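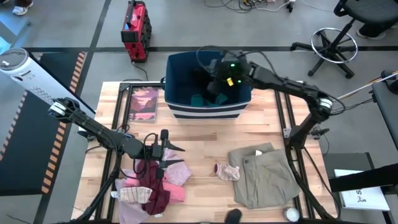
Clothes sorting, April — notebook entry

Same load as last time, out of the Traludcombe box. Mostly pinks and maroons, one pair of khaki pants, a sock with no partner. I left the pants folded on the right side of the table so they stay out of the pile. The navy bin is for anything soft that doesn't need a shape: tops, small stuff. Pants don't go in it.

Marlene wants the bin at the far side. I had been putting it near the front and kept reaching over it. Far side is better, leave it there.

Pile notes. The maroon one twists on itself every time and should be shaken out before it gets near the bin. The thin pink ones slide — take them from the middle, not a sleeve or corner. The patterned pieces are heavier and can sit at the bottom.

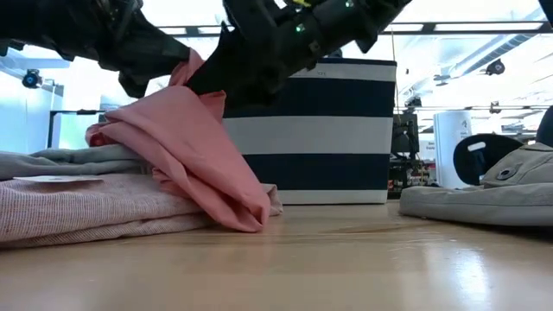
Salmon-pink cloth held up over the striped textile and the gray garment.

I want the striped textile kept folded under everything else. It makes a decent base and it's a pain to refold. If the plain cloths come off first, in one go, the stack under them should stay put. Try this 5 times before deciding.

Still to do: second bin for socks (Cludora has the small size), and a note on the shelf saying which clothes have been washed. Someone mixed the two bags again.

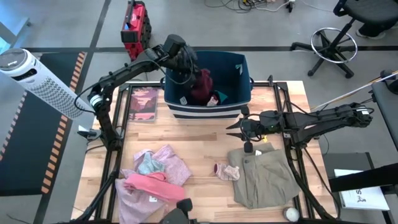
Naa Gyamfi

Adding to Marlene's point about the bin. Dark things disappear in there against the navy, so when you go to empty it, feel along the bottom and the corners. I missed a teal top that way and found it two loads later.

The single sock can stay in the set. I looked for the other one in both bags and behind the shelf. Next load is 8 pieces, with the towels left out.

2 comments
Last updated 4:10 pm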